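Report for the Household Habits module, second draft, 28 March 2025

# Where Does the Remote Go? Small Objects and the People Who Lose Them in Wostutville

## Why this subject

Our first proposal was on regional water policy. It was sent back with the word "large" written on it twice. The second was on where people put things down at home, and it was approved in a day, so we have tried not to read too much into that.

The question is simple. Most homes have a proper place for the keys, the scissors, the tape and the remote, and most homes can't find them. We wanted to know whether having a proper place makes any difference.

## How we did it

We left 200 paper forms in mailboxes on the two longest streets in Wostutville and the one street in Foltstead that the bus still goes down. We got 50 back. One was a completed crossword, which we have left out of the tables but kept, as it was very neat.

Each form asked people to pick 8 objects they use most days and write down where each one was at breakfast and again at bedtime. They did this for two weeks in October. They also wrote down where the object was "supposed" to live, in their own words. The words were sometimes strong. 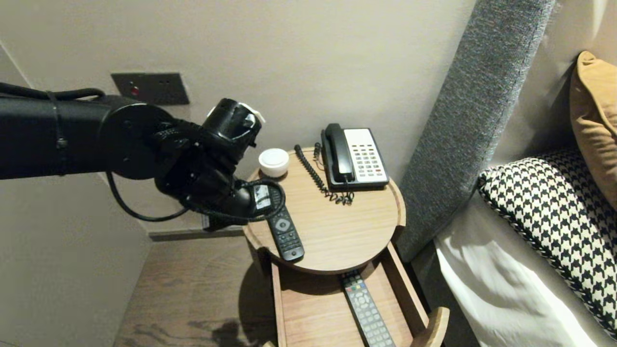 *Figure 1. A remote control on a round nightstand.*

## What we found

The remote was the object people complained about most and lost least. It moved between the couch, the arm of the couch and the bedroom, and it was nearly always in one of them. People described it as "always missing" on forms that showed it in the same spot night after night.

Scissors were far worse. Scissors go into a room with a job to do and don't come back. Several homes had bought extra pairs to solve this, and then had more scissors to look for.

We had expected homes with hooks, trays and labeled bowls to do better. They did, for keys. For everything else the tray filled up with batteries, coins and takeout menus, and the thing it was bought for ended up next to it. One form from the Tanguy Apartments listed the correct place for the tape as "the tape drawer" and its real place, on every line, as "not the tape drawer."

Bedside surfaces were a surprise. We put them on the form as an afterthought and they came up more than the kitchen counter. Glasses, chargers, lip balm, half a library book. People seem to treat the nightstand as the last stop of the day, and whatever is still in their hand gets off there.

## Problems with the study

The people who lose things most probably lost the form. We see no way around this. We also tried entering the results in Elanum, the free spreadsheet program on the school machines, which turned every "N/A" into a date. Fixing that took longer than the survey - we would use index cards next time.

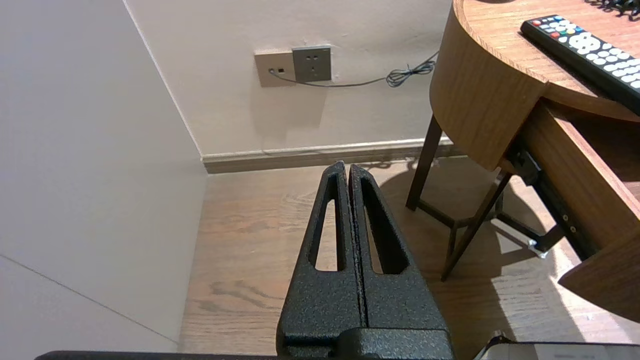
**Should a home have one fixed place for each small object?**
For keys it is worth doing, and for the rest it helps more to pick a spot close to where the object gets used.

## Still to do

- Ask Foltstead again, with a shorter form
- Separate "lost" from "someone else has it," which caused at least one argument on the back of a page
- Return the crossword
- Find our stapler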